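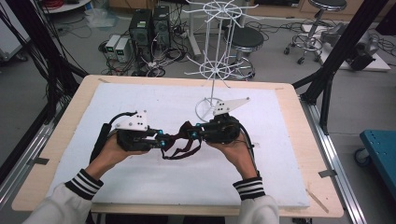

Surely a strap with that many loops should be stored flat, one reader of this diary wrote after the previous entry, adding that anything hung up by a buckle will take a crease at the fold and keep it. The comment was read out at the start of the session and discussed before any other business. The point is a fair one and has been partly accepted. Straps with a single buckle will continue to be hung. Straps with loops and more than one buckle will be laid out on the board first, and a decision made on each.

Diary of the Accessories Room, Fillance, Stasodberg
Entry for 06/08/2024

The session opened at 8 and was given over entirely to straps. Bags, cases and covers were not touched and remain on the shelves in the order recorded last time. Members of staff who need a bag from those shelves may take one in the normal way, provided the loan slip is completed.

The table was set up as before, with the white foam board laid on top of the wood. The board has proved a good surface for this work. Dark webbing shows up well against it, and a small buckle put down on it can be found again. The bare tabletop was tried at the first session and was less satisfactory, the pale grain being quite enough to hide a loose slider. The pieces of gray tape near the lower corners of the board are to be left where they are.

The white wire rack stood at the far side of the board. There was some discussion of whether it should be moved to the shelf by the door. It was decided to leave it on the table for the present. Its two tiers allow for a simple division, and this was agreed as follows: shorter straps on the upper tier, longer straps on the lower. A long strap placed on the upper tier hangs down through the spokes beneath, and anyone taking it off brings two or three others with it. This occurred twice during the session and once during the demonstration of how to prevent it.

The first straps considered were the brown ones. These are the pieces with loops and buckles along their length, and they have given more trouble than the rest of the stock together. When put away in a hurry, the free end passes through one of its own loops and the whole length draws up into a tangle. The practice recommended from this date is to hold the strap by both ends, lift it clear of the board, and let the middle hang before doing anything else. Most of the tangle can then be seen for what it is. Pulling the ends apart at once is to be avoided. A loop that has closed over a buckle will tighten, and the fabric around it may be marked.

Once the strap hangs freely, it should be lowered onto the board and straightened from one end to the other, with the buckles facing up. Loose ends are to be tucked through the nearest loop and no further. Staff have been in the habit of threading the end through every loop in turn. It looks tidy, but the next borrower must undo all of it before the strap can be fitted to anything, and there have been remarks.

A question arose about the Montes straps. These came to Fillance with the Montes bags and were at one time kept with them, each strap clipped to its own bag. At some later point they were separated, and no entry in this diary records the decision or the reason for it. The straps are alike in width but differ in length, and several of the bags now have no strap at all. It was proposed that each Montes bag be brought to the table and fitted in turn. The work will not be started until the shelf list has been corrected, as two bags on the list bear the same number.

The Bullus straps presented no difficulty. They are short, they have one buckle each, and they went to the upper tier without discussion. One was found to have a stiff buckle. It has been set aside in the repair tray with a note. The note should say what is wrong with the item. A note reading only "strap" was found in the same tray and could not be acted upon.

The matter of cleaning was raised. Fabric straps are to be brushed dry, along the length and not across it. Where dust has worked into the stitching around a buckle, a soft toothbrush is permitted. Straps are not to be washed at the sink in the corridor. A length of webbing left over the tap there in the spring took a long time to dry and left a brown mark on the enamel, about which the office has since written to this room. The reply has been sent.

The session paused at the usual time. On resuming, it was found that the measuring tape had been borrowed and not signed for. The remaining long straps were therefore compared against the edge of the tabletop, and later against one another. This is adequate for deciding between one tier and the other but is not adequate for the register, and no lengths have been entered for this session except the one given below. The tape was returned after lunch with an apology, and the apology was accepted.

The one length entered is that of the longest brown strap, which measures 90 inches fully let out. It is too long for either tier unless doubled. In keeping with the reader's comment, it has been rolled, with the buckle on the outside, and placed in the top drawer. A label has been tied to it. Should rolling prove unsuitable, the strap will be laid flat in the long drawer under the window, once the curtain rings now occupying that drawer have been claimed. The rings do not belong to this room and have been reported before.

With regard to labels generally, the supply of string tags is low. The paper stickers tried in their place do not hold on webbing and leave a residue on metal. A request for string tags has been submitted under item 7 of the supply form. Until they arrive, priority is to be given to straps going out on loan. Those remaining on the rack may wait.

A second comment on the previous entry, also unsigned, asked whether the public may buy surplus straps. They may not at present. Surplus items are offered first to the other departments in Stasodberg, and only what is left after that may be put out on the sale table in September. The brown straps are not surplus. Demand for them is steady, chiefly for securing blankets and rolled mats, and the room would be glad of more of them in the same color if any reader knows of a source.

The following remain to be done. The Montes shelf list is to be corrected and the duplicate number settled. The stiff Bullus buckle is to be looked at, with a little wax tried before any oil. The lower tier of the rack is to be gone through once more, as at least one short strap is believed to have been placed there in error. The drawer under the window is to be emptied, or its contents at any rate moved to one end.

The session closed at 3. The key to the top drawer has been returned to its hook. Staff taking the early shift should note that the hook is now on the left side of the cupboard.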